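Working papers > Household sorting > Section 4

August - Pacita Fajardo
3 shares | 4 comments

4. Does sorting at home reduce contamination?

4.1 The claim and where it comes from

Most guidance given to households in Prusach and Fomley rests on one idea: if people separate glass from metal before collection, the material that reaches the plant will be cleaner. The idea is plausible. It is also much less well supported than the leaflets suggest. The figure usually repeated, a 30 percent drop in contamination, goes back to a single season of sampling in Fomley, in a district that had also just changed its collection schedule, its truck fleet and its method of weighing. Any one of those could move a contamination rate. The original report does not try to pull them apart, and the later documents that cite it do not mention that it failed to.

We do not argue that home sorting is useless. We argue that the evidence for it has been read with more confidence than it deserves, and that some of the later work has inherited the same weakness.

4.2 What counts as contamination

Part of the trouble is the definition. In the Fomley sampling, a glass load was called contaminated if it held anything other than glass, including caps and paper labels. In Prusach, labels were ignored and caps were counted only when loose. The Javier survey used a third rule, under which a container with liquid left in it was counted as contaminated even if it was in the right bin. A household could behave in exactly the same way in all three places and get three different scores.

This matters when the results are pooled, as they were in the Sternix review. The review reports one average for all sites and gives no sign that the definitions were matched first. We wrote to ask whether they had been and were told that the site records were "broadly comparable." We have seen the site forms, and we do not agree. The Javier form has a box for residue. The other two have nowhere to put it.

4.3 Self-report

A second problem is that much of the data comes from asking people what they do. In the Javier survey, 70 percent of respondents said they always separated glass from cans. The bins on the same streets told a different story, though how different is hard to say, as bins were checked on only 20 of the streets surveyed and the choice of streets is not explained. People tend to give the answer they think the interviewer wants - and the interviewer, in this case, arrived wearing a recycling badge.

The usual defense is that self-report may be inflated but still tracks real change over time. That would hold if the amount of inflation stayed the same from year to year. A public campaign is the very thing most likely to change it, so a rise in reported sorting after a campaign can mean more sorting, or more awareness of what one ought to say, or some of each. The survey cannot tell us which.

4.4 The two-bin household

The advice itself asks for little. Bottles go in one container, cans in another, and both are kept close to where the drinks are finished. Figure 1 shows a brown bottle in hand over a tabletop, with a can on its side and two gray fabric bins at the near edge. Containers of this general sort are cheap and easy to find, and we have no quarrel with them. Our question is what happens to the separation once the bins are full. In Prusach, glass and metal were tipped into the same truck on two of the four collection routes for most of the study period, and households on those routes were still counted as sorting households in the published tables.

Figure 1. Glass and metal drink containers at a table, with fabric bins.
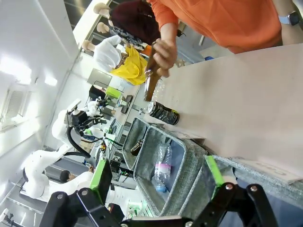 4.5 What a better test would need

A fair test would compare routes, with the unit of study being the truckload and the same definition of contamination used on every one. Loads would be sampled before the start of any campaign and again well after it ended. The people opening the loads should not know which routes had been given bins. None of this is hard, and the Prusach depot already weighs each truck on entry, so part of the record exists.

We would also want the null result published if there is one. Two small trials mentioned in the Sternix review are listed as "not yet written up," and both are older than the review's main sources. We asked for the raw sheets from each. One set has been lost in an office move. The other is held at Javier, and our request for it is still open.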